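Rorna Street Community Kitchen: progress report to the Renaud Fund
August 9, 2024

Since our last report the kitchen has had a roof that keeps out rain, a condition we recommend to all kitchens. The contractor, Morkamard, finished the flashing two weeks behind schedule and sent an invoice that was exactly on time.

Meals. We served 227 lunches in the last month of the period, against a target of 300. The shortfall comes mostly from the week the gas was off, when we offered sandwiches and attendance showed us what the neighborhood thinks of our sandwiches. Hot lunches are back and the line now reaches the bike rack again.

Cooking classes. The first course ran for 6 sessions. Knife skills filled up within a day. Budgeting for groceries did not, so we folded it into the soup class, where people sat through it in order to get to the soup. The grant paid for ingredients, aprons and a second set of measuring cups, the first set having gone wherever measuring cups go. 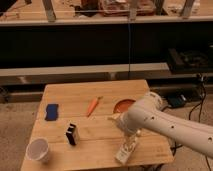
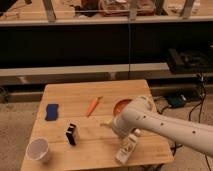 Blue sponge on the wooden tabletop, both views.

Equipment. The Urnero dishwasher you funded was delivered in good order and then spent 2 weeks in the hallway while we learned that our drain was the wrong diameter. It is now connected. It is also louder than the old one, and the Spanish conversation group next door has asked whether it has a quieter setting. It does not.

Money. We have spent more than half of the award. Food is over budget, mainly eggs and cooking oil. Printing is well under, as we gave up on flyers after finding most of them in the recycling bin outside our own door. We ask your permission to move the unspent printing money to food.

Still to do. The health inspection is booked, the second course opens for sign-ups next month, and the pantry shelving has been ordered again, this time in the right height. We expect to reach the lunch target by December, provided the gas stays on. The final accounts will follow on your form, once we have worked out how to open it.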